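Bench Tops at Dedel: Gallery

Grolus moved its repair room to the Dedel building in May. The old benches came along and most were given new tops. Notes on the work are collected on this page, with the main picture first.
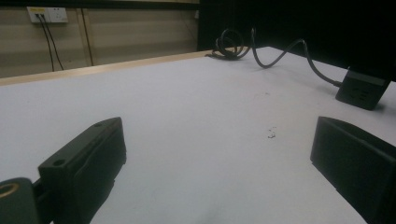
White laminate top with a thin strip of light wood trim along the far edge. A few dark specks still to wipe up.

The surface
The laminate is a smooth, pale gray-white. We wanted a light color so that dropped screws and crumbs of dirt show up right away. There are small marks toward the back right, and we will go over them again with a damp cloth.

The trim
Each strip was cut by hand and glued on with clamps overnight. We ordered 15 lengths from Vondráček and had two left over, now stored under the stairs.

Cost
The whole order came to 191 per bench, delivery included. The cheapest quote for complete new benches was more than three times that.

Care
Use mild soap and water. No scouring pads and no solvent. Put a mat down before using a knife or a soldering iron. Please wipe your bench on Thursday before closing, even if you plan to be back the next morning.

Next up
The shelves from Bruvum are due after the benches are finished. They will go on the long wall, and pictures will be added to this page once they are up.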